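Journal de service, entrée du 8/10/19

Dernière mise à jour : 8/10/19

La journée a été consacrée presque entièrement à la reprise du fonds Uvier, dont l'inventaire provisoire comporte 696 pièces. Arrivé au bureau avant l'ouverture, j'ai trouvé sur ma table la note de M. Telmo Vidal relative aux registres de la seconde série. Il y signale que la cotation adoptée au printemps ne distingue pas les minutes des expéditions, ce qui rend impossible tout rapprochement avec la table établie à Tivcombe. J'ai pris connaissance de la note, j'en ai approuvé les conclusions et j'ai demandé que la cotation soit suspendue jusqu'à nouvel ordre à partir de la pièce 236.

Entretien ensuite avec Mme Haruna Oshima sur l'état des reliures. Cinq volumes présentent des mors fendus et ne peuvent plus être communiqués. Mme Oshima propose de les conditionner à plat, dans des boîtes à leur mesure, et de différer toute intervention sur les dos. Je me suis rangé à cet avis. La demande de crédits sera jointe à celle du trimestre ; elle devra mentionner séparément le papier permanent, dont la fourniture a été oubliée l'an passé. J'ai noté à ce sujet qu'il conviendrait de revoir le bordereau type, lequel ne prévoit toujours aucune ligne pour les petites fournitures de conservation.

Le courrier a apporté la réponse de M. Ettore Pace, héritier de l'un des déposants. Il consent à la communication des lettres familiales, sous réserve que les comptes du domaine demeurent fermés pendant quarante ans encore. Cette durée me paraît longue. Le contrat de dépôt, relu en fin de matinée, ne nous autorise toutefois pas à en discuter, et j'ai préparé un accusé de réception qui prend acte de la réserve sans la commenter. Une copie sera versée au dossier administratif du fonds. M. Pace demande par ailleurs si son grand-oncle figure dans la correspondance de l'année des inondations. La recherche n'a pu être faite aujourd'hui.

L'après-midi, examen des plans de la manufacture Hirose avec M. Yoshinori Kudo, qui en a entrepris la description. Ces plans nous étaient parvenus roulés, sans ordre apparent, et plusieurs portaient des numéros contradictoires. M. Kudo a établi que les numéros à l'encre rouge renvoient à un classement d'atelier, et ceux au crayon à un inventaire dressé lors de la vente. Je retiens la première série comme ordre de référence et la seconde comme ancienne cote. Il restera à décider du sort des calques, pour lesquels aucun des deux systèmes ne convient. Nous en avons débattu assez longuement sans parvenir à nous accorder ; M. Kudo souhaite les maintenir auprès des plans dont ils dépendent, tandis que j'incline à les regrouper pour des motifs de conservation. La question est renvoyée à la prochaine réunion d'octobre.

M. Akash Mishra m'a remis son rapport sur les relevés hygrométriques du magasin nord. Les écarts sont plus marqués qu'à la même saison de l'année dernière, sans atteindre le seuil d'alerte. Il recommande d'éloigner les rayonnages du mur extérieur. J'ai donné mon accord de principe, à la condition que le déplacement se fasse travée par travée et que le récolement soit tenu à jour au fur et à mesure. L'expérience du magasin sud, où trois liasses sont restées introuvables pendant tout un hiver, incite à la prudence.

J'ai relu avant de partir les épreuves du guide du lecteur. La page consacrée aux demandes de reproduction est confuse : le délai y est indiqué deux fois, avec deux valeurs différentes. J'ai corrigé, et supprimé le paragraphe sur la collection Plundia, dont le transfert n'est pas encore signé. L'avant-propos demeure trop long d'une page. Je le reprendrai moi-même.

Demain : répondre à M. Pace sur la question du grand-oncle, obtenir de M. Vidal un modèle de cote pour les minutes, faire vérifier la serrure de l'armoire aux sceaux. Rappeler également au secrétariat que les registres de présence doivent être signés à l'encre.

Vues jointes à l'entrée. 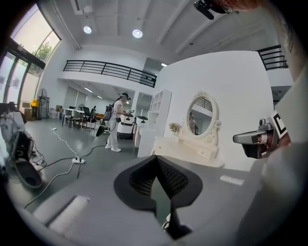
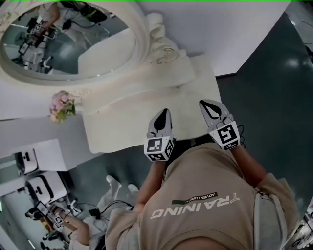 Grande salle à mezzanine, personne en tenue blanche (première vue) ; tee-shirt beige portant l'inscription « TRAINING » (seconde vue).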